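I'm looking for people to come and scribble on little whiteboards with me! I'm Santosh Shakya, I run the drawing table at Cletska, and I'd love 16 of you (adults, any skill level, truly awful handwriting welcome) for a session of curves, hooks and dashes in marker.

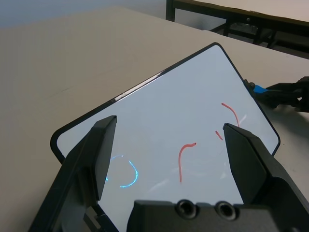
*Red and blue strokes, plus a few old smudges*

You draw a line, you wipe it, you draw it again. It takes 95 minutes with a tea break, and there's a $30 thank-you at the end. Lefties, please come, I never get enough of you!

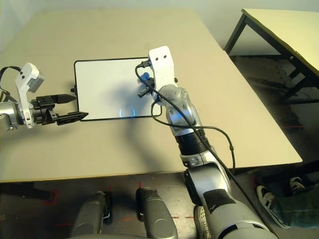 **Sumport, 09/05/2022**

Sign-up is open now. Leave your name with Ingvar Hjaltadóttir at the Cletska front desk and say if you'd like a morning or an afternoon spot. Boards and markers are on us. Wear sleeves you don't mind getting ink on (mine are a lost cause).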